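Ranico Opens Registration for the Una Home Kit Program

CETTON, 5 May 2019 - Ranico, a maker of hobby and classroom kits, today opened registration for Una, a new program that will lend build-it-yourself kits to public libraries and after-school centers. The program begins with 100 lending sites and will be managed from the company's office in Cetton.

Each participating site will receive a set of eight kits, printed instructions in large type, and a storage case that fits on a standard library shelf. Patrons may borrow a kit in the same way they borrow a book. The length of the loan is set by the site, and Ranico charges no late fees of its own.

"Families have told us that they would like to try a kit before they buy one," the company said in a statement. "Libraries already know how to lend things well, and we are pleased to place our kits in their care."

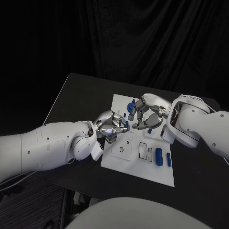
Blue and clear parts laid out on a white sheet.

Una grew out of a trial that began in January with the Cattaneo Library Network. During the trial, kits were checked out 1113 times by 900 households. Branch staff reported that instruction booklets wore out sooner than any other item, and the booklets have been reprinted on heavier paper for the full program. Staff also asked for a simple way to request single replacement parts. Sites will now be able to order them by number from a printed list, with postage paid by Ranico.

The Cattaneo Library Network will continue as a partner and will host training sessions for new sites at its main branch. The sessions cover checking a returned kit, cleaning parts, and helping first-time borrowers choose a suitable level. Attendance is free. Sites that are unable to send staff will receive the same material by mail.
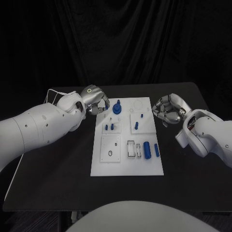
What does it cost a library to join the program?
There is no fee to join. Ranico supplies the kits, the storage case and the replacement parts, and the library provides shelf space and handles loans through its own system.

Public libraries, school libraries and licensed after-school centers may apply. Applications are reviewed in the order received, and sites that are not placed in the first group will be kept on a waiting list.

About Ranico
Ranico designs and sells building kits for homes and classrooms. The company is based in Cetton.

Registration forms are available from the Una program desk at Ranico, Cetton.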